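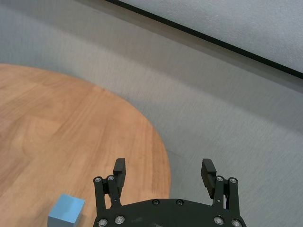

Community > Home and Money > Furniture > Warranties and plans

We use cookies to remember your settings. By continuing to browse you accept them.

Is a furniture protection plan on a wooden table ever worth paying for?

slowdrawer

I'm about to buy a round wooden dining table from Lindemann. The price is $971 and the salesperson spent more time on the Truvine protection plan than on the table. The plan is $123 and lasts 6 years. According to him it covers "basically everything that happens in a normal house," and when I asked what it doesn't cover he said he'd never had a customer turned down. I find that hard to believe.

I asked for the full terms and got a glossy leaflet with a picture of spilled wine on it. I was told the actual terms come by email after purchase, and that I can cancel in the first 20 days if I don't like them. So I'd be paying first and reading second.

We have two kids and a habit of putting hot pans down without thinking, so it's not as if nothing will ever happen to this table. But I've had wooden furniture all my life and I can't think of one time I'd have called anyone out for it. Has anybody here had a claim on one of these paid? I mean paid or repaired, and not just "they were very nice on the phone." 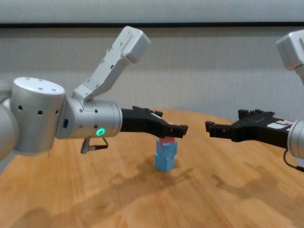 Three little cubes stacked on a round wooden table

mugring

I've had two of these plans over the years, one on a sofa and one on a table, and I'd say don't do it until you've read the terms, all of them, including the definitions at the back. Mine were from a different company so I can't tell you what Truvine's say. Get theirs and look for these things.

First, the word "accidental." On my table plan it meant one single event that I could put a date on. A white ring from a mug was covered if I knew which mug and when. A dull patch where people had been resting their elbows since we moved in was "accumulation," and accumulation was excluded. If you think about what happens to a dining table, most of it is accumulation.

Second, how long you have to report. Mine gave me a few days from the accident, and by the time I noticed the ring, decided it wasn't going away and found the paperwork, I'd have been late. I did get that claim through in the end, so there's your one paid claim. What I received was a cleaning kit in a padded envelope. It had a cloth, a small bottle of something that smelled like oranges, and a wax stick in the wrong color. When that didn't work they sent a technician, who was decent and did get the ring to fade. It took from January to April.

Third, scratches. Some plans cover only damage that goes through the finish into the wood. Others cover only damage that doesn't. I've seen both and neither leaflet mentioned it.

Also find out what happens if they can't fix it. Some companies replace the piece, some give you store credit, and with some the plan ends the moment they pay out once, however many years are left on it.

About the salesperson never having seen a claim refused - of course he hasn't. Claims don't go to the store. He'd have no way of knowing, and he may well be paid a commission on the plan. I'm not saying he's lying. I'm saying it's worthless as information.

What I do now is put the price of the plan in a savings account when I buy anything big. So far I've spent a little of it on felt pads and a decent repair pen.
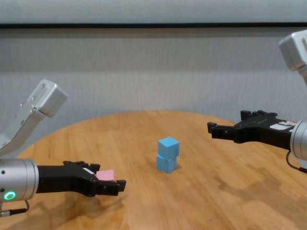
If you do decide to go ahead, ask for the cancellation policy in writing before you hand over a card. "You can cancel" doesn't always mean you get all of it back, and I'd want to know whether those 20 days start on the day you pay or the day the table is delivered. If delivery is slow you could run out of time before you've even seen the thing.

dedet_porch

i got the truvine one at the Lindemann in Dedetlow and its been fine. never used it though so idk. peace of mind I guess

gluepot

I'm a bit less negative than mugring, but only for upholstery. Fabric is expensive to put right and you can't do much about it yourself. A solid wood top is a different matter, and the first thing I'd ask the store is whether yours is solid or veneer. They should be able to tell you without going to look for somebody. Solid wood can be sanded and refinished. Veneer can be too, but there's less to sand, and I've ruined one by being overconfident.

Do the sum as well. $123 on a $971 table is more than a tenth of the price before anything has gone wrong. For that I'd buy thick trivets, a felt-backed table pad and a tin of the right wax, and have money left. Call a local refinisher too and ask what they charge to redo a round top. I did this in Lurnovlow before my last purchase and the figure was low enough that I stopped thinking about plans.

One more thing, and people forget it. The table should come with a manufacturer's warranty anyway. It won't cover your pans, but it ought to cover a split top or a leg that works loose in the first year. Some plans list "structural defects" as a big benefit when for the first stretch you've already got that for free. Ask for both documents and lay them side by side. If the store can't produce the plan terms before you pay, I'd take that as your answer.

slowdrawer

Thanks, all. I emailed and asked for the terms again, and got the leaflet again, this time as an attachment. I'm buying the table without the plan. I'll ask about solid or veneer when I go in, though I'm not expecting much.

Contact us | Community rules | Privacy | Back to top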